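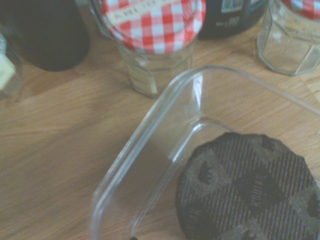 Cikimlow 3 has stopped saving the notes field on any item that came over in the April import, and it does so with a cheerful green check mark every time. I type a note, press Save, get the check mark, leave the page, come back, and the note is gone. My test item for this whole ticket is the jam jar with the red-and-white gingham lid, chosen on the grounds that I can find it on the table without my glasses. Its record now has a name, a shelf, a category, and no memory of anything I have told it.

Ticket opened by: Gholamreza Moradi
Product: Cikimlow household inventory, desktop, syncing to a Szulc storage box
Priority: I picked Medium. The form changed it to Low when I submitted.

What I tried before writing in:
Restarted the program. Restarted the computer. Restarted the Szulc box, which took long enough that I made and drank a coffee.
Logged out and back in.
Made a brand new item called TEST with a note saying "hello." Saved fine, still there the next morning.
Edited an imported item. Check mark, then nothing.
Read the help page on notes, which says notes are "a great place for notes."

Reply, Indira Iyer, Vingate support:
Thanks for the detail. Please clear the local cache (Settings, Storage, Clear) and sign in again. Could you also tell us how many items are in the inventory and attach the sync log?

Reply, Gholamreza Moradi:
Cleared. The program forgot my window size and my preferred sort order but kept the bug. There are 2000 items. I know how that sounds. It covers the kitchen, the basement and my late aunt's button collection, and the buttons are doing most of the work.

Log attached. The line that repeats is "notes: write accepted, deferred." I have had a boss like that.

Reply, Indira Iyer:
That line helps, thank you. A deferred write means the note is waiting for the storage side to confirm it. Can you open one affected item, choose Show Raw Record, and tell us what it says next to notes_max? Any kitchen item will do.

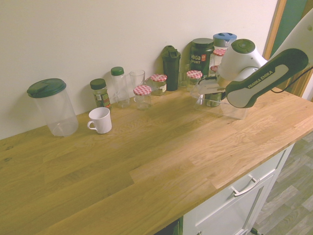 Kitchen counter, wall side: the dried herbs with the dark green cap are the second test item.

Reply, Gholamreza Moradi:
Did it for the herbs and for the jam jar. Both say notes_max 512. TEST says notes_max 4000. So imported items live in a smaller house. But my notes are nowhere near 512 characters. The one on the herbs reads "check date." Even I can't get that past a limit.

I also tried changing the shelf on the herbs and leaving the note alone. The shelf saved. Moved it back, saved again. It is only the notes.

Reply, Booker Wojcik, Vingate support, second tier:
Taking this over from Indira. The length of your note isn't the issue. The April importer created the notes field with the old size, and the current version won't write to a field whose size doesn't match its own. It should show an error. It shows the check mark. We have a separate ticket open about the check mark.

Steps:
1. Export everything to a Flesum archive (File, Export, Full). Keep that file.
2. Tools, Repair, Rebuild Fields. Tick Notes only. Do not tick Categories.
3. Let it finish before opening any item.
4. Force a full sync.

Reply, Gholamreza Moradi:
Steps 1 and 2 done. I would like it recorded that Categories is ticked by default -- and that the box beside it is very small.

Unticked it in time. The rebuild sat at 99 percent through dinner and then finished while I was looking up whether it was safe to kill it.

Herbs: note saved, left the page, came back, still there. Jam jar: same. Random button, mother-of-pearl, four-hole: same. Raw record now says 4000 on all of them.

The notes I typed before the repair did not come back. Are those sitting somewhere, or do I type them again?

Reply, Booker Wojcik:
Sorry, those were never written, so you'll need to enter them again. Your sync log should show which items were affected. Search it for "deferred."

Reply, Gholamreza Moradi:
Searched. It's mostly buttons. You can close this one, and please put me down as a follower on the check mark ticket.

Status: Resolved, September 12, 2026
Linked: "Save confirmation shown on deferred write" (open, priority Low)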